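Saturday, Grallbridge bench

Started on section 8 of the handling rules, which covers start positions. The old wording says "objects placed sensibly" and that can't be audited. Replaced it with a requirement that every run begins with the fingers clear of all objects and the near part of the table kept free for the approach.

Rudd's version of the rules allows contact between objects at the start of a run. Ours didn't. I have changed ours to match, provided the contact is written in the log before the arm is enabled.

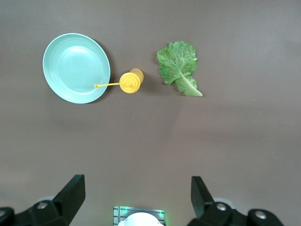

Wrist view, fingers clear. Bottle on its side, nozzle over the plate rim; lettuce leaf separate, to the right.

Logged as "overlap, nozzle on plate side". The form has a box for touching but none for overlap, so I used the notes field. Needs a proper box before the rules go to Clevton.

Log now stands at 368 entries. Of these, 21 have no start position recorded and must be marked as not compliant. I won't fill them in from memory.

Still open: whether a long nozzle counts as part of the bottle when measuring clearance. I say yes. Mallildale measures from the body only, and their limits can't be compared with ours until that is settled.

Arm disabled at 1115. Stop button test signed before leaving.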